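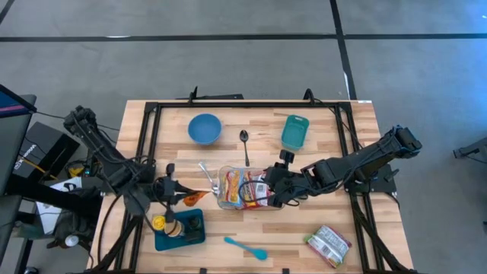

Handout 2, page 113

Learning a Bin Task from Three Views
Course notes prepared by Đức Nghiêm

In the last lecture we spoke about imitation learning with one camera. In these notes we look at a method with several cameras, which I will call Lotis. The policy receives the images and the joint positions, and it gives back a short piece of motion for both arms. We call this piece an action chunk.

The overhead view is good for planning. It shows both arms and the clear container, so the policy can decide which arm should move. But an arm often hides the object under it, and depth is hard to judge.
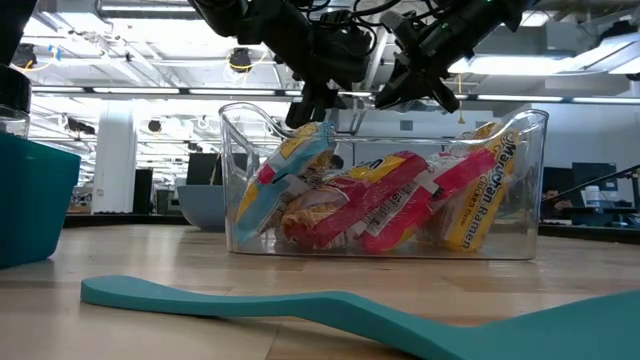
Fig. 2. Side view of the clear bin with packed ramen. The fingers point down, one of them over the contents.

From the side, the height of the fingers over the bin wall is easier to read. Please note the transparent walls and the shiny wrappers. Both are difficult for a depth sensor, and for this reason Lotis uses color images only.

The third view moves with the hand. It is close to the object, but it changes very fast and blur is common. We keep the blurred images in training – the policy will meet them again at test time. 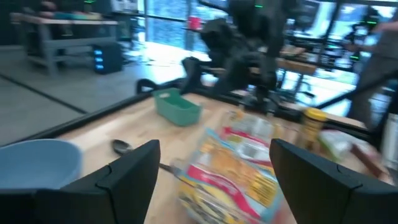 Fig. 3. Wrist view with motion blur. A printed food package is between the fingers.

Training. Each action chunk has 20 steps. The loss is the mean absolute error between the predicted and the demonstrated chunk. During training we hide one view at random, so that the policy does not depend on a single camera.

Common mistake: students normalize the joint positions with values from the test set. Use only the training set.

For Tuesday: read the section on chunk length and write down what you expect if one chunk has 1000 steps. Which view would suffer first, and why?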